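Workshop Notebook - Hand Tool Bench
Entry: June, Saturday
Kept by: Jelle Groen
Subject: Cloth handling with the hand-held gripper, second set of pads

1. Purpose of this entry

The previous entry closed with the rigid-object trials and a short list of faults. The present entry records the work on cloth. It is written for the members who share the bench and for my own reference when the linkage is next taken apart. Readers who have not followed the build should know that the tool is held and operated by hand, and that the recordings made with it are intended for the arm in the shared workshop, which is still without its wrist plate.

The cloth work was carried out at home, on a made-up bed. The bench in the workshop is too high for a natural reach with the tool, and its hard top gives a false impression of how a fingertip behaves when it meets something that yields. A mattress gives way under the pads, and the cloth moves with it.

2. Condition of the tool at the start

The pivots were cleaned and set again before the session. The left pivot had been tightened too far after the last strip-down and the two sides did not close at the same rate. I backed it off by a small amount, closed the pads on a strip of card, and repeated this until the card no longer drifted to one side. The procedure took longer than it should have. A written torque setting would be preferable, and I have asked for the small driver to be returned to the drawer.

The pads are the blue ones from the Hosby order. The earlier pads were harder and had begun to polish at the tips. The Hosby pads have more grip on knitted cloth and less on smooth packaging, and I do not propose to use them for the boxes.

Opening travel was checked with the calipers at 140 mm, measured between the pad faces at full opening. The drawing calls for the same figure. Closing force was not measured, as the spring scale is on loan to the group building the Witier feeder.

3. Method

A striped knit garment was used throughout. Stripes are of practical value in this work. When the recordings are reviewed, the bands show plainly how far the cloth has slipped or rotated, and a fold can be followed from one moment to the next without any marker being sewn on. The sheet was left as it was, with its creases. An earlier suggestion to work on a plain board was considered and set aside, as the finished arm will be expected to work on ordinary surfaces.

The procedure for each attempt was as follows.

Drop the garment on the bed from waist height and leave it as it falls.
Start the recording with the pads fully open and clear of the cloth.
Approach slowly, at a low angle, and stop short of contact for a count of two.
Close on a single fold.
Lift, hold, lower and release.
Stop the recording before touching the garment by hand.
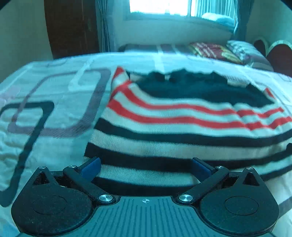
The pause before contact was introduced after the first group of attempts. Without it, the approach and the closing run together, and the reviewing software (the Wetari build, version 7) tends to place the boundary between them too early. With the pause included, the boundary falls where a person would put it in nearly every case. I recommend that the pause be kept for all later sessions, including those with rigid objects, so that the recordings may be compared on the same footing.

Attempts were made from the near side of the bed only. Working from the foot would have required a longer reach and a different wrist position, and I preferred to hold one variable still.

4. Results

The log for the session holds 205 attempts. Of these, the last group was made with tired hands and should be treated with some caution. My wrist had begun to turn inward by that time, and the approach angle in those recordings is steeper than the one set down in the method.

The following points are recorded without further analysis.

Thick folds are easy. Where the knit has bunched on itself, the pads find an edge at almost any angle and the grip holds through the lift.

Flat areas are difficult. The pads press the cloth into the mattress and then close over it, gathering very little. A slight sideways drag before closing raises a ridge that can be taken, but the drag has to be short. A long drag moves the whole garment.

Sleeve openings were a source of repeated trouble. One pad goes inside and the other stays outside, and the lift then takes a single layer. For folding this may be exactly what is wanted. For simple pick-up it leads to a garment that hangs badly and turns on the way up. The log has a column for this and I ask that it be filled in.

The sheet was taken together with the garment on several occasions. The fault lies partly with the operator, in pressing too far down, and partly with the pad tips, which are square. Martens has offered to cut a set with a small radius on the lower corner. I have accepted, and the blank has been left in the tray marked for that purpose.
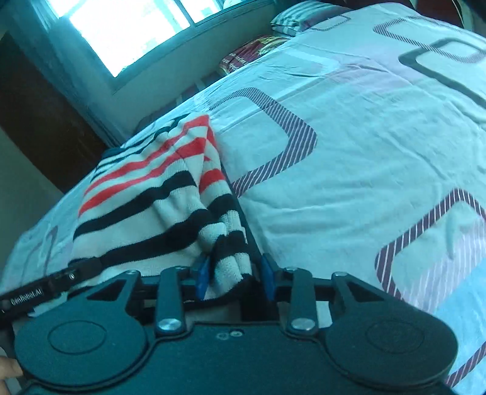 Lower fold held between the two blue fingers, garment bunched on the printed sheet.

5. Observations on the mechanism

The linkage stood up well. There was no visible play at the outer pins at the end of the session, and the two sides still closed evenly on the card. A faint click was present near full opening. I first took this to be one of the pins, but it persisted when that side was held still, and it is more likely to come from the stop inside the housing. It does not affect the recordings, apart from the sound track, which we do not use.

Dust and lint are a larger concern. Knitted cloth sheds, and the fibers travel toward anything that moves. The housings should be wiped after each group of attempts and the pivots brushed at the end of the day. Compressed air should not be used on the pivots. It was tried in the spring on the older tool and drove the lint further in.

Hand fatigue deserves a paragraph of its own. The mass of the tool with the battery fitted is 600 g, which seems modest on the scale and less so after an hour with the arm extended. The balance is forward of the grip. Moving the battery to the rear would correct this to a degree, at the cost of a longer cable. I have made a sketch and pinned it above the bench - comments may be written directly on it.

6. Light and exposure

The bed stands before a window, and the bright area behind the cloth affects the recordings. Automatic exposure followed the window whenever the tool was raised, and the garment went dark at the top of the lift, at the very point where slippage is most likely to occur. Exposure was fixed by hand for the later attempts. The window then burns out to white, and this is acceptable, as there is nothing in the window that we need.

Color balance was also left on automatic for part of the day. The shift between recordings is considerable and will have to be corrected before the sets are joined. At the next session both settings are to be fixed before the first attempt and written on the cover sheet.

7. Outstanding work

Fit the radiused pads from Martens and repeat the flat-cloth attempts before anything else is changed.

Recover the spring scale and measure closing force at three openings.

Open the right housing and inspect the stop. The left may be left alone if the right shows no wear.

Agree on a fixed description for single-layer and double-layer grips. At present two of us use the words in opposite senses, and the log cannot be sorted until this is settled.

Order a second set of Hosby pads. The present set shows no wear, but the last delivery was slow.

Finish the wrist plate. The holes are marked and the plate is clamped in the drill press vise. Please do not move it.

8. Storage

The tool has been returned to its case with the pads open. It should not be stored closed, as the pads take a set within a day or so and then meet unevenly at the tips. The recordings have been copied to the workshop drive under the heading for soft goods, and the cards may be erased once a second member has opened the files and initialed this page.

J. Groen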